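Textiles and the Home, Week 6: Patchwork, Prints and Why Bedrooms Look the Way They Do
Handout for October 20, 2026

Hi all! I typed these up from my own notes, so they wander a bit. Bring them on Tuesday with the Snorradóttir reading, and please have the reading marked up this time (you know who you are).

We left off with plain cloth. This week is pattern, and mostly the kind of pattern people live with every day and stop seeing. 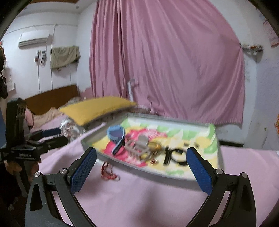
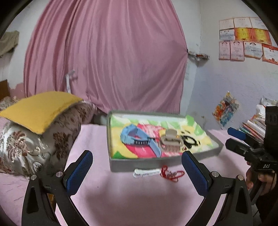
Multicolored print against a plain pink sheet, in both.

1. Printed or pieced?

First thing I want you to ask of any patchy-looking cloth. Pieced means somebody cut separate bits of fabric and sewed them together. Printed means the whole thing is one piece of cloth and the color was put on top. From across a room the two can fool you completely, and I've been fooled plenty.

How to check: turn it over. A pieced top has seams on the back, with the raw edges folded one way or pressed open. A print has no seams, and the color is often paler on the wrong side. If you can't turn it over, run a fingernail across a color change and feel for a ridge.

There's a name for prints made to look like patchwork: cheater cloth. I love that name. It goes back to the 1800s, and people quilted right over it, so an old quilt with cheater cloth in it is still a real quilt. We'll argue about this in section, I'm sure.

2. Plain next to busy

Pattern needs somewhere to rest. The Snorradóttir chapter calls this "quiet ground" and I've stolen the term for good. A sheet, a wall, a bare floor can all do the job. When you put two busy prints side by side, your eye goes looking for whatever they share, usually one color. If they share nothing you get that buzzing feeling (some people like it! I do, in small rooms).

Try it at home before class. Take one patterned thing you own and lay it on 2 different plain things, one light and one dark. Write down which colors jump forward each time. They won't be the same ones.

3. The Prostaditz sample books

These are the scanned books in the course folder. The mill kept a swatch of every print it ran, glued in by date, and there are 2843 swatches in the set. Don't look at all of them. Look at about 18, spread across the books, and watch for:

- repeats getting bigger or smaller
- colors dropping out (the greens go first, and I have a theory)
- the same drawing coming back in new colors, called a colorway

The page numbers skip in the May book. That's in the original, so don't email me about missing scans.

4. For next time

Read the Skekance chapter on bed linens, up to the part about dyes. Skim the dyes unless you like chemistry. One page of notes is plenty, and handwritten is fine.

Paper topics are due the week after. Pick one household cloth and stay with it. "Quilts" is too big, "the quilt on my aunt's guest bed" is just right.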